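Menders and Sewers Wanted at Ustside

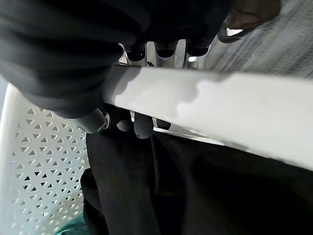 Ustside Neighbors, Issue 413, page 5
April 2023

Do you like to sew, or did you once, before life got so busy? Our Dostum mending evenings are growing and we would dearly love two more people at the table (the big one by the radiator, with the good lamp). You'd be hemming pants, turning cuffs and chatting with whoever drops in, and there is always tea, often cake too! It's paid, 5 hours a week, and we're happy to teach you the machines if you've only ever sewn by hand. The job runs through December. Stop by the desk at Salameh Hall on Arna Street, or drop a note in our mailbox with your phone number and the evenings you're free.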